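Robot Learning in the Kitchen, course handout
Unit 7: Teaching by remote control
Version of 4/8/18

In the last unit we moved the arm by hand and recorded the joint angles. This method is good for one arm and slow movements. When the robot has two arms and fingers on the end of them, one person cannot hold everything at the same time, and so we go over to remote control. The teacher wears the Henus gloves, sees the kitchen on the screen, and the robot follows. The program which records all this is called Skata. You have it already on your course account.

What is one demonstration?

One demonstration is one complete attempt at a task, from the start position until the teacher presses Stop. Skata saves three things at every time step: the camera view, the joint positions of both arms and hands, and the command that came from the gloves. Please do not mix up the last two. The command is what you asked for. The joint position is what the robot did. When the fingers press on an object, the two are different, and this difference is useful for learning because it tells something about force.

We work first in simulation. If you push too hard there, nothing is broken and the kitchen can be reset in a moment. The same task file can be loaded later on the real arms in the Tak laboratory, but only after your simulated demonstrations are accepted. 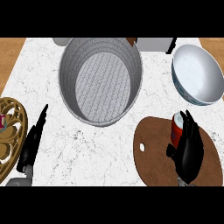 Figure 2. Simulated counter with two arms. The right hand has its fingers around the red can on the cutting board; the left one is empty.

How to grasp a can

Bring the open hand to the side of the can at a slow speed. Stop before contact and look where the thumb is. The thumb and the fingers should meet the can from different sides, otherwise it turns away when you close. Then close the hand slowly. Many students close the glove fully, as if it were a real can, but you feel no resistance in the glove and the command goes much too deep. Watch the fingers on the screen, and hold your own hand still when they stop.

The free arm is also part of the demonstration. If you scratch your nose with the left hand, the left arm will do something similar, and the learner will copy it. Rest the free elbow on the table – this helps more than concentration.

Good and bad data

The Grusorero set, which we use for comparison, has 953 demonstrations. For the exercise we took out 299 of them with long pauses or a second attempt at the grasp. Train once with the full set and once with the smaller one, and compare the results on the same start positions. A second attempt is not always bad. Write in your report when you would keep one.

Homework

Record seven demonstrations of the can task. Change the start position of the can each time. Hand in the Skata files and one page of text, in which you explain which demonstration you would delete and why. The deadline for all groups is the end of June.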